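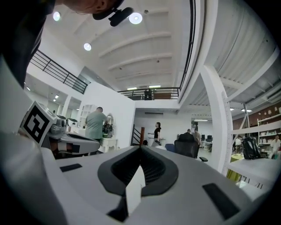

Contas de casa, primeira semana do ano

6 January 2018

Todos os anos, em janeiro, sento-me com a pasta das faturas e refaço o orçamento da casa. Comecei a fazê-lo quando mudámos para o apartamento atual e nunca mais larguei o hábito. Demora uma tarde, às vezes duas.

A folha de cálculo é sempre a mesma. Tem uma linha por despesa e uma coluna por mês, e ao fundo uma linha para aquilo a que chamo "vários", onde vai parar tudo o que não quero classificar. No ano passado essa linha chegou aos 465 euros em março, o mês em que se avariou o esquentador e em que pagámos a inspeção do carro. Este ano vou separar as reparações do resto, para não voltar a ter uma soma que não me diz nada.

A eletricidade subiu um pouco. Estive a comparar a nossa fatura com a do Everaldo Coutinho, meu colega de trabalho, que tem uma casa parecida e paga menos 21 euros por mês. Ele tem tarifa bi-horária e põe as máquinas a trabalhar de noite. Nós temos tarifa simples e o quarto fica mesmo ao lado da cozinha, portanto a máquina da roupa às duas da manhã está fora de questão. Talvez dê para baixar a potência contratada. Fica na lista.

O seguro da casa foi a surpresa. Pagávamos 374 euros por ano, com uma cobertura para recheio que fixámos quando ainda tínhamos o piano. O piano já não está cá há muito tempo e o valor nunca foi revisto. Telefonei, esperei, expliquei duas vezes a mesma coisa a duas pessoas diferentes e fiquei de receber uma proposta nova por correio eletrónico. Quando chegar, digo aqui se compensou.

Nas telecomunicações não mexi. O contrato ainda tem fidelização e a penalização por sair é maior do que a poupança. Anotei a data do fim na agenda, com um mês de antecedência - da última vez deixei passar e fiquei preso mais dois anos.

A parte mais difícil continua a ser o supermercado. Guardamos os talões numa lata, mas há semanas inteiras em que a lata fica vazia e depois tenho de ir ao extrato do banco adivinhar o que era comida e o que era detergente. Em dezembro desisti e pus tudo junto. Para este ano combinámos usar um só cartão para as compras da casa.

Falta-me arrumar as faturas de 2017 por ordem e deitar fora as que já passaram o prazo. A da água de novembro não aparece em lado nenhum, e a empresa só envia segunda via a quem a pedir ao balcão. Vou lá para a semana, à hora de almoço.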